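自己刷墙，底漆到底要不要刷？

楼主：墙角的猫
发表于 2023年10月8日

次卧打算自己翻新，房子是十来年的老房，墙面原来是白色乳胶漆，有两面发黄，靠窗那面有几道细裂纹。 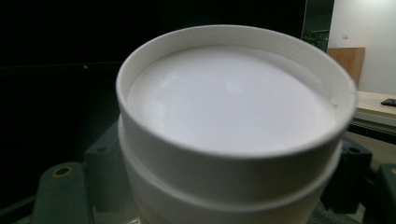
面积不大，算下来要刷的墙面是30平，顶不动。裂纹我准备开槽补腻子，贴网格带，这部分没什么疑问。现在卡在底漆上。店里推荐的是Prudell的一套，一底两面，底漆单独要加钱。我岳父说老墙本来就有漆，底漆是多余的，直接两遍面漆就行。想听听刷过的人怎么说。

另外滚筒用短毛还是中毛？颜色定的是偏暖的浅灰。

2楼：老周刷墙
补过腻子的地方一定要刷底漆，腻子吸水跟旧漆面不一样，直接上面漆干了以后一块深一块浅，侧光看特别明显。没动过的墙面，如果不掉粉，可以不刷。
判断掉粉很简单，手掌在墙上抹一把，手上有白灰就是掉粉，先铲或者先上界面剂。

3楼：三单元东户
不同意楼上说的只刷补的地方。我家去年就是局部刷底漆，整面再上面漆，结果底漆那几块边缘有印子，浅灰色更藏不住。要刷就整面墙刷，底漆又不贵，30平用不了多少。

4楼：老周刷墙
回复3楼：有印子多半是边上没打磨开。局部底漆往外多刷一点，边缘用半干的滚筒带一下，不会有印子。我做这行十几年，小修小补都这么干，业主没找回来过。

5楼：三单元东户
回复4楼：你是天天刷的，手上有数。楼主第一次刷，按整面来保险。

6楼：Xiomara Zamora
我上个月刚刷完书房，说下经过。
旧墙用240目砂纸过了一遍，湿布擦灰，晾一晚。补腻子的地方等了两天才打磨。底漆整面刷了一遍，面漆两遍，中间隔了四个小时多一点。滚筒用的中毛，短毛我试过，出来的面更平，但是每次带的漆少，接头多，手慢的话容易有接痕。
漆是Salham的，味道比我想的大，开窗散了两周。覆盖力一般，原来的墙是浅绿，两遍之后顶角还能看到一点，又补了一遍。
楼主从白色换浅灰，两遍应该够。

7楼：阿良在装修
发黄的那两面先搞清楚为什么黄。抽烟熏的、油烟熏的，水性漆盖上去过一阵会透出来，要用封闭底漆。要是渗水返黄，刷什么都没用，先找漏点。

8楼：墙角的猫（楼主）
回复7楼：一面靠卫生间，另一面就是普通隔墙。靠卫生间那面踢脚线往上一尺左右颜色最深，摸着是干的。前任房主抽不抽烟不知道。

9楼：阿良在装修
回复8楼：从下往上黄，又靠卫生间，我会怀疑防水。摸着干不说明问题，淋浴完第二天再看，或者贴一块保鲜膜，四边用胶带封死，过两天看靠墙那面有没有水珠。没查清之前别动这面墙，其他三面可以先刷。

10楼：豆腐脑咸党
请人刷算了。我们这边小区门口的师傅，一间房包工包料报价3000，补缝打磨都算在里面，两天完事。自己刷买工具、保护膜、美纹纸，再加上请假，省不了多少。

11楼：老周刷墙
回复10楼：一间次卧3000偏高了，要看铲不铲旧墙皮。不铲，只是补缝加一底两面，不该这个价。

12楼：豆腐脑咸党
回复11楼：铲的，全铲到水泥层，重新批两遍腻子。

13楼：老周刷墙
那差不多。

14楼：小满不满
补充一点温度。我七月刷的，中午屋里很热，漆在滚筒上就开始发黏，拉出来一道一道的。后来改成早上刷才正常。现在这个季节正好，楼主赶在降温之前弄完，气温太低面漆干得慢，成膜也不好。
加水比例看桶上的说明，别听别人说随便兑。我第一遍兑多了，流挂，砂纸磨了一下午。

15楼：三单元东户
还有调色。浅灰一次调够，别分两次买，不同批次的色差肉眼看得出来。剩下的封好口放阴凉地方，以后磕碰了能补。

16楼：墙角的猫（楼主）
谢谢各位。现在的安排是：靠卫生间那面先贴保鲜膜查，其他三面这周开始补缝，底漆整面刷，滚筒买中毛的，边角配一把两寸的刷子。面漆一次调够。
岳父那边我去说，他刷的那会儿用的还是大白，跟现在的漆不是一回事。
还有个问题，美纹纸什么时候撕？有说刷完马上撕，有说干透了再撕。

17楼：Xiomara Zamora
最后一遍刷完，表面不流动但还没干的时候撕，往回折着慢慢拉。我有一条边忘了，第二天才撕，带下来一小条漆皮。

18楼：老周刷墙
同楼上。已经干透的话，用美工刀沿着边轻轻划一道再撕。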